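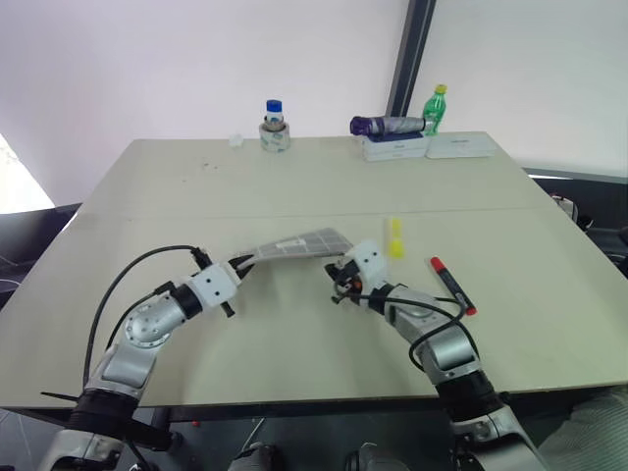 Contra el tapete milagroso (y unas cuantas cosas más de la mesa de trabajo)

Llevo meses leyendo que el secreto de una mesa de trabajo ordenada es la cuadrícula. Lo dicen en los foros de encuadernación, en los de patchwork, en los de maquetas. Lo repite hasta mi prima Mafalda Pinheiro, que forra cuadernos para una papelería de Limbridge y que en septiembre me mandó un mensaje larguísimo con siete enlaces a tapetes, láminas y hojas cuadriculadas de todos los precios. Según ella, desde que trabaja encima de una superficie gris con líneas blancas corta mejor, mide menos y recoge antes.

No me lo creo. O no me lo creo del todo, que en mi caso viene a ser lo mismo.

Vamos por partes. Una hoja gris flexible con una cuadrícula blanca fina es una cosa bonita. Eso lo concedo sin pelear. Encima de una mesa clara destaca muchísimo, el ojo se va solo hacia ella, y cualquiera que entre en la habitación piensa que allí trabaja una persona seria. Sospecho que buena parte de su éxito viene de ahí. La mitad de las fotos de talleres que me enseñan tienen una cuadrícula debajo de algo que nadie está midiendo.

Ahora bien, ¿sirve para ordenar? He hecho la prueba durante una temporada, con una que compré en Zanon, la ferretería de mi calle, que vende de todo menos lo que uno va a buscar. Y mi conclusión provisional es que la cuadrícula ordena lo que ya estaba ordenado. Si llego a la mesa con las piezas en su caja y el cúter en su sitio, quedan preciosas alineadas sobre las rayas. Si llego con prisa, a los diez minutos tengo un montón de recortes encima de un fondo muy elegante.

El problema de la curva

Lo que más me molesta de las hojas flexibles es precisamente lo que se anuncia como ventaja. Se doblan. Se pueden enrollar y guardar en un cajón, dicen. Yo la guardé enrollada en un cajón y al sacarla tenía dos puntas que miraban al techo. La dejé una noche bajo cuatro diccionarios y por la mañana las puntas seguían opinando lo mismo, un poco más bajito.

Además, es un material que no se deja llevar con una sola mano. Si se coge por un lado, el otro se descuelga y barre lo que haya en la mesa. Hay que sujetarla por los dos extremos, mantenerla estirada en el aire y bajarla, y aun así hace un poco de barriga en el medio. Rosário Sampaio, con quien compartí taller dos inviernos, lo resolvía dejando caer primero un canto y acompañando el resto, como quien extiende un mantel. A ella le quedaba plana. A mí me queda una arruga de aire que persigo con el antebrazo hasta que me aburro.

He leído también que conviene pegarla. Con cinta de doble cara, con ventosas, con masilla. Si la pego ya no la enrollo, y si no la enrollo habría comprado directamente una mesa con rayas.

La junta de la mesa

Otra cosa que no sale en las recomendaciones: muchas mesas de trabajo grandes están hechas de dos tableros unidos, y en el medio queda una junta. Suele ser discreta, una línea que apenas se nota de lejos. Pero el lápiz la encuentra siempre. La punta del compás también. He estropeado una portada entera por apoyar el papel justo encima y apretar.

Aquí, lo admito, la hoja cuadriculada me ha servido de algo. Puesta en el centro, tapa el tramo malo. Mafalda considera que esto le da la razón. Yo le contesto que una cartulina gruesa hace el mismo trabajo y que además puedo apuntar en ella el teléfono del electricista. No hemos llegado a un acuerdo.

Lo que sí he aprendido es a usar la junta en lugar de maldecirla. Es una recta, y está ahí gratis. Si pongo el borde de la hoja paralelo a ella, ya tengo una referencia para todo lo demás. Lo hago a ojo. Las primeras veces usé escuadra, hasta que comprobé que me daba igual.

El rollo de cinta como mueble

Paso a algo que sí me convence, y que no cuesta nada: meter las botellas dentro de un rollo de cinta de embalar.

Lo vi hace años y me pareció una tontería. Una botella de vidrio con tapón de rosca, de las que uno guarda con alcohol, con cola líquida o con lo que toque, tiene la mala costumbre de estar siempre en la trayectoria del codo. El rollo de cinta transparente tiene un agujero grande en medio y pesa lo suyo cuando está nuevo. Se pone la botella de pie dentro del agujero, se lleva el conjunto al fondo de la mesa, pegado a la pared, y el codo deja de tener oportunidades.

Pegas: cuando uno necesita la cinta hay que sacar la botella, y entonces la botella queda suelta en el peor momento posible, con las manos ocupadas. También depende del diámetro. En mi caso hay una que entra tan justa que levanto las dos cosas a la vez cada vez que quiero abrirla. Y el rollo va adelgazando por fuera con el uso, de modo que el pie se vuelve cada vez más ligero. Tengo uno reservado que no gasto nunca, lo cual convierte una cinta de embalar en un portabotellas bastante caro. Lo sé.

Aun así me quedo con él. Probé un soporte de verdad, marca Prudmont, con goma por debajo y un reborde muy pensado, y la goma se llenó de pelusa en una semana.

Una etiqueta blanca, por cierto, y que se pueda leer desde la silla. He tenido botellas sin etiqueta y no lo recomiendo. Creía acordarme de lo que había en cada una y me acordaba de otra cosa.

Los rotuladores tumbados

Soy consciente de que un rotulador tumbado en diagonal sobre la mesa es el símbolo universal del desorden. En todas las guías sale el bote: compre un bote, ponga los rotuladores de pie, viva en paz. Tengo uno y está lleno. Dentro hay bolígrafos que no escriben, un destornillador, una pajita y el termómetro de la yogurtera.

El rotulador que uso de verdad está siempre tumbado a mano derecha. Y creo que está bien así. De pie y boca arriba, la tinta se va abajo; boca abajo, se encharca en la punta y el primer trazo sale como un accidente. Al menos eso me ha pasado a mí con los de cuerpo negro y tapa roja, que son los que marcan sobre casi todo. Tumbado trabaja mejor. Puede que sea superstición, no he hecho ningún estudio.

Lo único que le exijo es que no ruede. Los de sección redonda ruedan, por poco que cojee la mesa, y la mía cojea. Rosário les ponía una vuelta de goma elástica en la tapa. Es feo y funciona, aunque cuando uno lleva prisa la goma sale disparada con la tapa y aparece en verano detrás del radiador.

Los objetos pequeños que nadie reclama

En toda mesa hay alguna cosa pequeña de plástico, amarilla o blanquecina, medio traslúcida, que lleva ahí tanto tiempo que ya ha cogido sitio propio. No estorba lo bastante como para moverla. Cuando uno limpia, la levanta, pasa el trapo y la vuelve a dejar exactamente donde estaba.

El método Shevchuk, que es el que estuvo de moda en mi grupo de lectura el año pasado (un librito fino, muy caro para lo que pesa), propone preguntarse ante cada objeto cuándo fue la última vez que lo tocamos. A mí me parece una pregunta tramposa. Al tapón de repuesto no lo toco nunca, y el día que lo necesite lo necesitaré mucho. El autor aseguraba haber retirado 191 objetos de su propio escritorio en una tarde. Mi primera reacción fue de envidia y la segunda fue preguntarme qué clase de escritorio tenía.

Mi norma es más floja. Si la cosa cabe en el borde del fondo, se queda. Si para dejarla tengo que invadir la zona de trabajo, se va a la caja. La caja es de zapatos y está debajo de la mesa, y tampoco voy a fingir que la reviso.

Mesa clara, sí o no

Me preguntaba una lectora si compensa una superficie clara, color crema, o si se ensucia demasiado. Se ensucia igual que las demás y se nota antes. Para mí es una ventaja, aunque entiendo que se pueda vivir de otra manera. Sobre una mesa oscura perdí una aguja que luego encontré con la mano. Sobre la clara veo la aguja, veo la viruta, veo el pegote de cola cuando aún se puede quitar con la uña.

Lo que no veo es el papel blanco. Los recortes finos desaparecen por completo y salen pegados a la manga. Aquí Mafalda volvió a la carga con el gris: sobre gris se ve lo blanco y se ve lo negro. Es verdad. Me costó dos días contestarle.

Así que la hoja cuadriculada sigue en mi mesa, por el gris y por la junta, y no por la cuadrícula, que continúo sin usar. La he cortado por un lado para que no asome, en contra de las instrucciones. He medido el corte con una regla metálica, porque de las rayitas blancas no me fiaba: al comprobarlas, la última columna me salía más estrecha que las otras. Mafalda dice que la estrecha es la regla.

Si alguien tiene una manera de quitarle la curva a las puntas que no consista en calor – ya he leído lo de la plancha y ya he olido lo de la plancha –, los comentarios están abiertos.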